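Home | Gallery | Builds | Odds & Ends | Contact

Filed under: Old Computers, Parts & Repairs
2 min read

Bringing the Narnton workstations back

I bought a stack of desktop workstations when the Veltirthorpe office cleared out in February, and I've been happily lost inside them ever since! There were 21 in the pile, 17 of them turned on first try, and the rest have been donating their parts (sorry, little guys). I paid $183 for the lot, and yes, I drove home grinning.

My favorite job is still the processor swap. Everything else in a tower is cables and screws and swearing under your breath, but a bare socket makes me slow way down – phone off, coffee on the other side of the room, big lamp pulled over. I keep the spare chips in a Prekex parts tray with a lid, sorted by model, and I check the label on the tray twice before I open anything up. The memory goes in last at my bench, mostly out of habit.

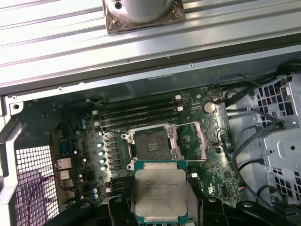 Do I need new thermal paste every time the processor comes out?

Fresh paste every time, and clean off the old stuff first with a lint-free cloth and some isopropyl alcohol. A small dot in the middle is plenty for most desktop chips.

Silver lid, green board, lever up. I could look at an open socket all day – next up are the power supplies, and those are a lot dustier.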